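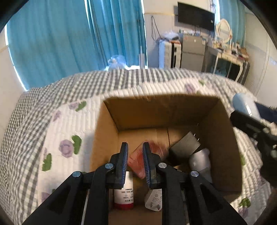 그림 1. 침대 위 종이 상자 과제, 핸드헬드 그리퍼 카메라 시점. 손가락은 벌린 상태이며 오른쪽에 두 번째 그리퍼가 보인다.

가정 환경 상자 내 물체 집기 연구 중간 진도 보고
과제명: 루게말리라(Rugemalira) 양손 조작 데이터 연구
수행: 벨트포트(Veltport) 조작연구실
제출처: 릴트빌(Liltville) 연구기금 과제관리팀
제출일: 2025년 6월 18일

1. 보고 범위

지난 보고 이후 진행한 시연 수집, 데이터 정제, 정책 학습, 실기 평가 내용을 정리하였다. 계획서상 2단계에 해당하며, 1단계에서 만든 수집 도구와 시간 동기화 코드는 큰 변경 없이 사용하였다. 예산 집행 내역은 별도 서식으로 제출하므로 여기서는 다루지 않는다.

2단계의 질문은 하나다. 사람이 그리퍼를 직접 들고 집 안에서 수집한 시연만으로, 깊이가 있는 상자 안의 작은 물체를 로봇이 집어낼 수 있는지를 확인하는 것이다. 평평한 탁자 위의 물체는 1단계에서 다루었다. 상자의 경우 벽면이 접근 방향을 제한하고, 물체끼리 겹치며, 그리퍼가 들어가는 순간 카메라 시야의 상당 부분이 그리퍼 자체에 가려진다.

2. 시연 수집 현황

이번 기간에 수집한 시연은 모두 1,429건이다. 한 건은 상자 밖에서 시작해 물체 하나를 꺼내 놓고 손을 뗄 때까지로 정의한다. 물체를 떨어뜨렸다가 다시 집은 경우도 한 건으로 남기고 재시도 표시를 붙였다. 1단계에서는 이런 기록을 버렸으나, 복구 동작이 학습에 필요하다고 판단하여 방침을 바꾸었다.

수집 장소는 실제로 사람이 생활하는 방을 우선하였다. 침대, 바닥, 낮은 탁자처럼 높이와 단단함이 다른 면에 상자를 놓았다. 그림 1의 경우 퀼트 침대보 위에 상자가 놓여 있고, 안에는 흰 원통형 병, 플러그형 충전기, 검은 전원 어댑터, 분홍빛이 도는 붉은 파우치 또는 포장 봉지, 은회색의 둥근 원통형 물체가 들어 있다. 색과 반사 특성이 서로 다른 물체를 한 상자에 섞는 구성은 전체 수집에 공통으로 적용하였다.

침대 위 수집에는 예상하지 못한 문제가 있었다. 매트리스가 눌리면서 시연 도중 상자가 기울거나 조금씩 움직였고, 그 결과 첫 화면을 기준으로 잡은 상자 좌표가 후반부에 맞지 않는 기록이 나왔다. 초기에는 이를 추적 오류로 분류하였다가, 원본 영상을 다시 검토한 뒤 상자 이동으로 재분류하였다. 현재는 상자 모서리를 매 화면에서 다시 추정한다. 처리 시간은 늘었으나 야간에 일괄 처리하므로 일정에는 영향이 없다.

참여자 안내문도 고쳤다. 4월까지 쓰던 안내문에는 두 손의 역할에 관한 지시가 없어 참여자마다 방식이 크게 달랐다. 한 손으로 집고 다른 손으로 상자를 누르는 사람, 두 손으로 번갈아 집는 사람, 한쪽 그리퍼를 거의 쓰지 않는 사람이 섞여 있었다. 새 안내문은 방식을 정해 주지 않되 시작 전에 어느 손으로 먼저 집을지 말하도록 한다. 이 음성은 기록 후 글자로만 남기고 삭제한다.

3. 데이터 정제

정제는 자동 검사와 육안 확인으로 나누어 진행하였다. 자동 검사에서는 두 그리퍼의 시각 차이, 카메라 자세 추정의 불연속, 손가락 벌림값 누락을 확인한다. 통과하지 못한 기록은 폐기하지 않고 보류 폴더에 두었다가 추정기를 갱신할 때마다 다시 돌린다.

육안 확인에서 가장 자주 지적된 항목은 움직임에 의한 흐림이었다. 특히 주로 쓰지 않는 손의 그리퍼가 화면 가장자리로 빠르게 들어올 때 윤곽이 번진다. 흐림이 있는 화면을 모두 제외하면 양손이 만나는 구간이 대부분 사라지므로 제외하지 않기로 하였다. 대신 흐림 정도를 계산해 학습 시 가중치로 쓴다.

광각 렌즈의 왜곡은 보정하지 않은 원본 그대로 학습에 넣었다. 보정본과 원본을 비교한 예비 실험에서, 보정본은 화면 주변부가 잘려 상자 테두리를 놓치는 일이 잦았다. 방 안의 가구나 벽이 함께 찍히는 점은 자세 추정에는 도움이 되지만 개인정보 측면에서는 부담이다. 공개용 데이터에서는 참여자가 직접 확인하고 동의한 기록만 포함할 예정이며, 동의 절차는 기관 심의를 마쳤다.

4. 학습 방법

비교한 정책은 2종이다. 기준 정책은 현재 화면과 그리퍼 자세를 입력으로 받아 짧은 구간의 동작을 한꺼번에 예측한다. 제안 정책은 구조가 같고, 그리퍼가 상자에 들어가기 직전의 화면 한 장을 추가로 받는다. 코드 안에서는 이 추가 입력을 지르케로라(Girkerora) 모듈이라고 부르며, 이 보고서에서도 같은 이름을 쓴다.

모듈을 넣은 이유는 가림 때문이다. 손가락이 물체 사이로 내려가면 목표 물체의 일부 또는 전부가 보이지 않는다. 사람은 들어가기 전에 본 배치를 기억하고 움직이지만 기준 정책에는 그 정보가 없다. 긴 영상 전체를 입력으로 주는 방법도 시험하였으나 학습이 불안정하였고 추론 속도가 로봇 제어 주기에 미치지 못하였다.

진입 직전 시점은 상자 윗면과 손가락 끝의 거리로 정한다. 상자 높이를 잘못 추정하면 너무 이른 화면이 선택되는데, 이 경우에도 성능이 크게 떨어지지는 않았다. 반대로 늦은 화면이 선택되면 이미 가려진 상태이므로 모듈의 효과가 거의 없다. 그래서 임계 거리를 다소 넉넉하게 잡았다.

5. 실기 평가 결과

평가는 실험실의 양팔 로봇으로 수행하였다. 로봇 손에는 수집 도구와 같은 형태의 손가락과 카메라를 달았다. 두 정책을 합해 468회를 실행하였고, 정책별 실행 횟수는 같다. 물체 배치는 미리 찍어 둔 사진에 맞추어 두 정책에서 동일하게 재현하였다.

468회 가운데 실패는 153회였다. 실패는 제안 정책보다 기준 정책에서 많이 나왔다. 차이는 물체가 서로 기대어 있거나 벽에 붙어 있는 배치에서 뚜렷하였고, 물체가 떨어져 있는 배치에서는 두 정책 사이에 의미 있는 차이를 확인하지 못하였다. 모듈이 가림 상황에서만 기여한다는 당초 가정과 맞는 결과다.

실패 유형별로는 다음과 같다.

벽면 접촉: 손가락 바깥쪽이 상자 벽에 걸려 물체까지 내려가지 못한 경우다. 두 정책 모두에서 나타났고 가장 흔하였다. 시연에서는 사람이 손목을 자연스럽게 틀어 피하지만 로봇 팔은 관절 한계 때문에 같은 자세를 취하지 못할 때가 있다.

미끄러짐: 둥글고 표면이 매끈한 물체에서 주로 발생하였다. 집는 위치는 맞으나 들어 올리는 중에 물체가 돌아간다. 힘 정보가 입력에 없으므로 현재 구조로는 개선 폭이 제한적이다.

대상 혼동: 지정한 물체 옆의 것을 집은 경우다. 검은 어댑터처럼 그리퍼 몸체와 색이 비슷한 물체에서 기준 정책의 혼동이 잦았고, 제안 정책에서는 줄었다.

상자 이동: 그리퍼가 상자를 밀어 위치가 바뀐 뒤 동작을 이어 가지 못한 경우다. 양손 시연에는 반대쪽 그리퍼로 상자를 받치는 동작이 들어 있으나, 정책이 이를 일관되게 재현하지는 못하였다.

6. 한계

평가 환경이 실험실 탁자 하나에 한정되어 있다. 시연은 집에서 수집하고 평가는 실험실에서 하였으므로 가정 환경에서의 성능은 아직 주장할 수 없다. 침대처럼 눌리는 면에서의 실기 평가도 하지 못하였다. 이동형 받침대의 안전 점검이 끝나야 가능하다.

상자 종류도 부족하다. 대부분 골판지 상자이며 덮개를 접거나 제거한 상태로 사용하였다. 덮개가 반쯤 닫힌 상자와 투명한 플라스틱 상자는 다음 수집에 넣는다.

물체를 지정하는 방식은 화면의 한 점을 찍는 것이다. 말로 지정하는 기능은 계획서에 선택 항목으로 적었으며 이번 기간에는 착수하지 않았다.

7. 다음 기간 계획

우선 벽면 접촉 실패를 줄이는 작업을 한다. 시연 궤적을 로봇의 관절 한계에 맞추어 사전에 걸러 내는 방법과, 손가락 바깥쪽 두께를 줄인 부품을 병행해 시험한다. 부품 도면은 완성되었고 시제품 출력이 남아 있다. 두께를 줄이면 수집 도구와 로봇 손의 모양이 달라질 수 있으므로 양쪽을 함께 교체한다.

다음으로 재시도 표시가 붙은 시연만 따로 모아 복구 동작 학습의 효과를 분리해 측정한다. 이번 평가에서는 모든 시연을 섞어 썼기 때문에 복구 동작이 얼마나 기여했는지 알 수 없다.

데이터 공개는 당초 일정대로 추진한다. 기록 형식 문서와 읽기 코드의 초안은 연구실 내부 검토 중이다. 공개 범위에 실내 배경을 그대로 포함할지, 상자 주변만 남길지는 기금 측의 의견을 받아 정하고자 한다.

8. 요청 사항

이동형 받침대 안전 점검 비용을 장비비에서 시험비로 옮겨 집행할 수 있는지 확인을 요청한다. 금액 변동은 없으며 항목만 달라진다. 승인되면 다음 보고 전까지 가정 환경 평가의 첫 회차를 마칠 수 있다.

첨부: 실패 유형 분류 기준표, 참여자 안내문 개정본, 그리퍼 손가락 부품 도면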